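Posted in: Our People, Our Sites

Two new arms in the Flurniveck linen room

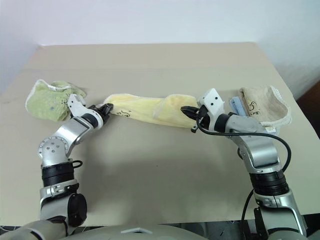 The arms with a yellow towel at the linen room table.

If you've walked past the linen room at Flurniveck since March, you've probably slowed down to look. We all have! The two-armed robot on the towel table is part of the Edet project, and the linen team has taken to it faster than anyone upstairs expected.

Towels are hard for a machine. They flop and they bunch up, and no two land on the table the same way. So for now the robot gets the small ones, in mixed colors, and the team keeps the sheets, the bathrobes and anything that needs a second look for stains.

What's changed most is the shape of the day. Six people used to rotate through folding for a full shift, and sore wrists came with it. Now folding turns are shorter, and two of the six have trained to run the table: setting out towels, stopping the arms when a fold goes wrong, writing up what happened (the notebook is already a great read). No jobs were cut, and the hours freed up have gone to mending, which had a backlog of 74 pieces.

It's still slower than a good pair of hands, and the team will happily tell you so. Movivness is next, with a table of its own planned for the ground floor. Want to come and watch? Drop in before 9 any morning.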